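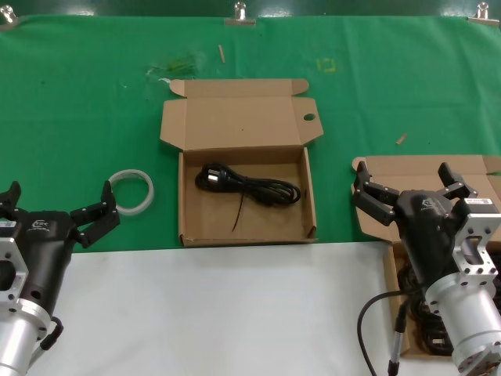 Open cardboard box with coiled black power cable.

Public Health Subcommittee — Minutes, April
Chair: Sadia Sandhu. Quorum present at 9:40 a.m.

1. Prior minutes approved as circulated.

2. Bill 841, retouched images in advertising. Staff read section 4 as amended. Any paid ad in which a model's body shape has been altered must carry a printed notice. Fine: $2000 per ad. The Sodwood district asked that school yearbooks be exempt. Agreed.

3. Written comments. 42 received. Fleline opposed the notice size — referred to counsel. Jatoi asked for a later start date. No action.

4. Motion to extend section 4 to store windows (Clomska amendment). Failed, three to four.

5. Bill 841 sent to full committee as amended, five to two.

Adjourned 11:15 a.m.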